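**Notebook, sim bench, June**
Visit to Coutinho, Zindulville site. Open day, afternoon session for integrators. Written up the same evening from pencil notes, so some of the order is off.

Arrived 1:15, signed in, got a visitor tag and a schedule that was already wrong. The bimanual demo was listed for 1:30 in the front hall and was running in the back lab, with the simulator on the wall screen and the operator desk beside it. Two other groups in the room. I stood near the desk and could read the console most of the time.

Reasons for going, copied from the planning page:

- see how they run two arms against one small object in sim
- find out what the physics step is and whether they cheat on contact
- ask about Pudent (their task runner) and whether it takes our scene files
- look at the training cell if it is open

The training cell was not open. Sivach had it booked for an acceptance run and the blinds were down.

**Setup as told to us**

Simulator steps at 500 Hz, control loop runs slower and they would not give the number. Policy is trained from teleoperated episodes recorded in sim, no real data mixed in for this task. The set for the fruit task is 1093 episodes after filtering. I asked what was filtered out. Answer: episodes where the operator paused too long, and episodes where the object left the table. I asked how long is too long and was told it is set per task. Not a useful answer, but probably a true one.

Reset randomization covers object position, object yaw, bowl position and light intensity. It doesn't cover object mass or surface friction. We found in the spring that friction was the one that hurt us most, so I wrote that down twice.

Pudent loads a task as one text file plus a folder of meshes. The file names the objects, the start ranges and the success test. Our scene files would need a converter. The units match. The axis convention does not: they have Z up and the robot facing +X, we have the robot facing +Y. Small job, maybe a morning. 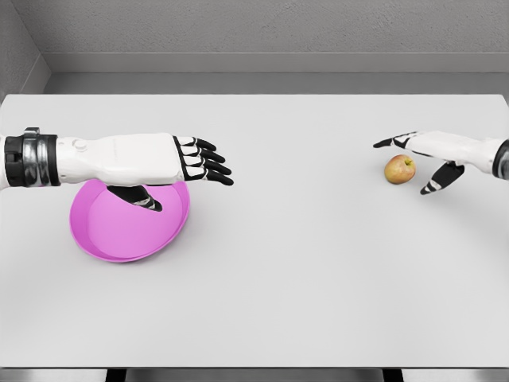 Our own bench scene has far too much in it. We modeled the shelving, the cable tray, the monitor arm and the fire extinguisher, and we render all of it on every frame whether or not a camera is pointed that way. Coutinho's fruit task makes do with plain gray walls, a white table, one pink bowl and one apple. Whatever is wrong with a grasp there, it won't be clutter. I want to strip ours back to the same level for debugging and keep the full bench as a separate variant, loaded only for final evaluation. It would also cut load time, which is the thing people complain about most at our end.

Layout notes. Bowl is on the left side of the table and the apple on the right, so the object starts on one hand's side and the target is on the other's. This is the part I had not thought through before going. With that spacing you have to choose between a long reach by one arm and a handover in the middle. I asked which one the policy uses. They said both turn up in the teleop data and they did not label them. I would label them. Mixing two strategies with no label is how we got the averaging problem on the tray task, where the arm went to a point halfway between two good answers and stayed there.

Hands are five-fingered, four fingers and a thumb. I had expected simple grippers for a fruit task. The argument for the hands was that the same embodiment is used across the whole task set and they don't want to retrain for each end effector. Fair. The cost is in contacts: a rounded fingertip on a rounded object gives few contact points, and in our solver that means jitter. They use a soft contact model with a pad approximation at the tips. I asked for the stiffness values and was told they would be in the follow-up package. Chase this.

**Evaluation**

Reported result on the fruit task: 45 successes in 49 trials, fixed seeds, same checkpoint we were watching. Success means the object is inside the bowl rim and below a set speed for one second. Nothing in the test checks whether the hand has let go. I raised this. In principle a hand holding the fruit still inside the bowl would pass. They agreed and said release is checked by eye on the replays. For our own version the test should have:

1. object center inside rim radius
2. object speed below threshold for one second
3. no hand contact with object during that second
4. bowl displacement under a limit, to be decided

Number 4 is mine. A thumb can hook the bowl on the way out and still leave the fruit in it, and I would like to know when that happens. Limit to be set once we have measured what a clean placement does to the bowl in our solver.

Of the four failures, three were described as drops during transfer and one as a timeout. No replay shown for the failures. Asked if we could have the seeds; yes, with the package.

**Questions from the room worth keeping**

Somebody asked why the table is rendered near white. Answer was contrast with the objects, plus it makes the contact shadow easy to see on replay. Not sure about the first half of that. The palm casings are white as well, and a camera looking down on a white hand over a white table has little to work with apart from the black at the joints and tips. If we copy the scene, try a mid-gray top as a second condition and compare.

Somebody else asked about sim-to-real for this task. They have not run it on hardware. The acceptance run in the training cell was for a different task, bin transfer, and under Sivach's terms they could not discuss it.

Latency question from me: is actuator delay modeled? Yes, as a fixed delay, same value on both arms. We measured ours as different left and right (longer cable run on the left, older driver board). Keep the per-arm delay in our model. Don't inherit theirs by accident when converting the task file.

**Actions**

- Write the Pudent converter, axis swap included. Check with one asymmetric mesh before trusting it. The bowl is no good for this, it is round.
- Build the stripped scene: table, walls, bowl, fruit. Name it bench_min.
- Add contact check and bowl displacement to the success test.
- Add a strategy label to the teleop recorder, single key, handover or reach.
- Mail Coutinho for contact stiffness, pad geometry, evaluation seeds.
- Friction randomization stays on in everything we train, including bench_min.

Left at 4:40. Parking at the Zindulville site closes at 5, and the exit is on the north side only.

Added next morning: the schedule handout has the task file format printed on the back. Taped in on the facing page. The field called `settle` is in steps, not seconds, so one second at their rate is 500. Our parser reads seconds. Fix in the converter.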